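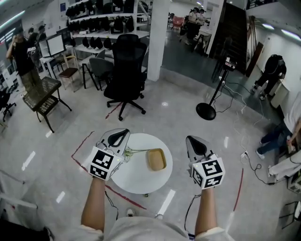
Juraj Hrnčiar once told his students that a tracker is only a clock with some geometry attached to it, and that most of them would spend their first month repairing the clock. Several of them did not believe him, and they went directly to the geometry. In this book we have chosen his order. The geometry comes in Chapter 8, and the present chapter is about time.

Chapter 7
From Markers to Trajectories

7.1 What this chapter is for

In Chapter 6 we found a square marker in one image and computed its pose. We did this for a single image, with a marker that did not move. When a person holds a gripper in each hand and works at a table, both of these comforts are lost. The markers move, they turn away from the view, and the fingers or the forearm may cover them. We still want one smooth trajectory for each gripper, with a position and an orientation at every moment, so that a planner can read it later.

The marker cube is the usual answer to the problem of turning. A flat marker is lost as soon as it is seen from the side. A cube carries a different code on each visible face, so when one face goes out of view another one normally comes in. The price is paid in software. Each face has its own coordinate frame, and the program must know how all the faces stand in relation to the body of the cube. If this relation is wrong by even a small angle, the trajectory makes a jump each time the tracker changes from one face to the next.

The reader should keep this jump in mind. It is the most common fault in the exercises, and it looks very much like noise. It is not removed by filtering — a filter only spreads it over more samples.

7.2 The recording used in the chapter

All the examples use one recording from the Imville set, which was made with the Berkolex logging program. The task is simple table work with two grippers, a small tray and a sprig of flowers. We selected thin stems on purpose. With a solid block, an error of a few millimetres in the gripper pose is often forgiven. With a stem it is not, and the reader will see quickly if the calibration is good.

The recording has 2,941 images. In 609 of them at least one of the two cubes is not detected by the basic program of Chapter 6. Please do not try to lower this number yet. First we must know where the gaps are and how long each of them lasts. A gap of two images can be filled by interpolation, but a gap of 20 needs a motion model, and for this we have to wait until Section 7.6.

Left and right are stored as separate streams. The cubes look alike to the eye, therefore the program must tell them apart only by the numbers of the codes. Alina Sandu, who wrote the first version of the reader module, kept the two lists of numbers in a single file, and we follow her. When they were in two files, sooner or later somebody edited one and forgot the other.

7.3 Three kinds of time

Before we write any code, we need to separate three things which are all called "timestamp" in the log:

Capture time — the moment when the image was exposed.
Arrival time — the moment when the image reached the computer.
Write time — the moment when the record was put on the disk.

Only the first one is useful for a trajectory. Unfortunately the third one is the easiest to obtain, and many small programs use it without saying so. The difference between them is not constant. It grows when the disk is busy and becomes small again afterwards, so it cannot be corrected by subtracting one number.

The finger opening is measured by another device, with its own clock. In the Clesus format it is stored in ticks, and there are 2,000 ticks in one second. Your first task is to convert these ticks to the capture time of the images. Open the file reader.py, find the function align_streams, and leave the other functions as they are for now.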